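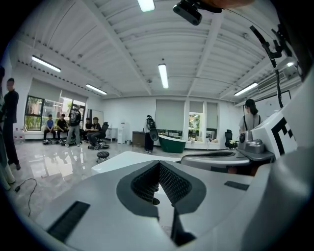 The Jirano hand gripper is a home-built, hand-held gripping tool, first put together in a shared workshop called Potelard and since copied, with a good many small changes, by makers working at kitchen tables and in garden sheds. It belongs to the family of tools that a person carries and works directly, so that the fingers of the tool do the holding while the person's own arm does all the travelling. Builders usually finish the housing in pale grey and white, with the two finger pads covered in black mesh and meeting in a narrow slot at the bottom of a V-shaped notch, and many like to keep a white box printed with a square black marker pattern close by on the right, where it stands upright and is easy to find. The name comes from the first builder's street, and has nothing to do with the way the tool works, though newcomers do ask.

Origins

The first version was drawn up by Anwara Gunawardena, who had been mending bicycle brakes for her neighbours and thought that a brake lever would make a rather comfortable handle for a gripper. It did, after a fashion. The early housing was heavy and tired the wrist, and one July she cut it down by 200 grams, mostly by thinning the walls and doing away with a lid that had never fitted very well in the first place. Her drawings were shared freely at Potelard, and this second shape is the one that most people mean when they speak of a Jirano today.

Construction

The housing is printed in three parts and held together with 16 screws, all of the same length, which is a kindness to anybody who has ever dropped a mixed handful on a workshop floor. The fingers slide on a short rail and are drawn together by a cord. Gunawardena's own notes advise waxing the cord before it goes in, and leaving the last screws a little slack until the fingers have been opened and closed a few times by hand.

Variants

The Demchenko pattern swaps the cord for a pair of small gears and suits people with smaller hands, as the handle needs less of a squeeze. The Druvo is a longer tool with a deeper notch, meant for reaching into cupboards, and is said by its owners to have survived 2000 squeezes on a single pair of pads. Parts from the two patterns cannot be exchanged, although the pads themselves will fit either.

By Anwara Gunawardena's workshop friends at Potelard
Last revised 2020-05-03
3 comments | 16 shares

Contact | Copyright Potelard | Back to top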